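GRONTON ROBOTICS PRACTICUM
Handout 12: Handling Soft Goods with Two Arms

Instructor: Tobias Greenberg
Lab hours begin in February. Bring this handout and your logbook.

1. Purpose
Earlier units used rigid parts. A garment changes shape each time it is gripped, so a stored grasp point is of little use on the second attempt. Students will teleoperate both arms and record each attempt under the Goka task name.

2. Before the session
Read Chapter 13 of the course reader. Confirm that both grippers open and close fully – report any sticking to the instructor.

3. Procedure
Place the garment on the sofa seat. Take one corner with the left gripper, bring the right gripper to a second point, and lift until the fabric clears the seat. Lower, release and fold.

Red shorts lifted off the sofa seat by both grippers, and a red garment (apparently the shorts) on the seat with one corner gripped, both from the head camera:
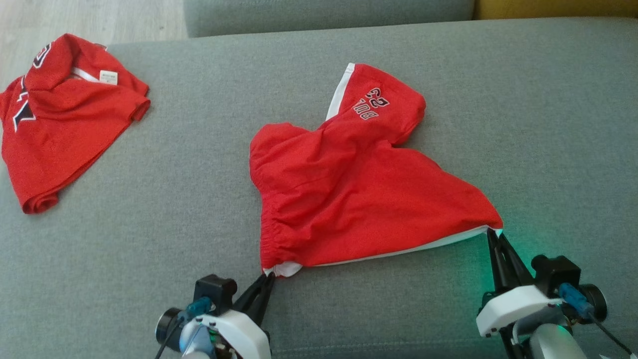
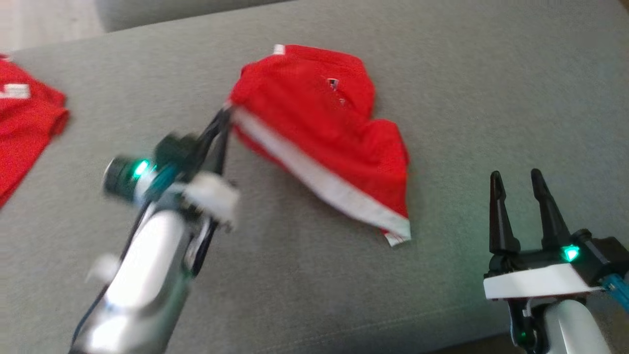
Wrist view:
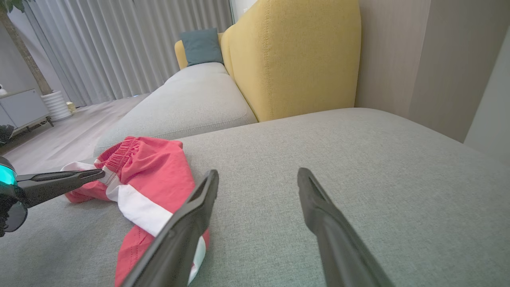
4. Logbook entries
For every attempt, record the grasp points chosen, the number of regrasps, and the reason for stopping. Dropped garments count as attempts and must be entered.

5. Assessment
Each pair submits 12 attempts and a one-page commentary. Late work is accepted only by prior arrangement with the instructor, Room 346.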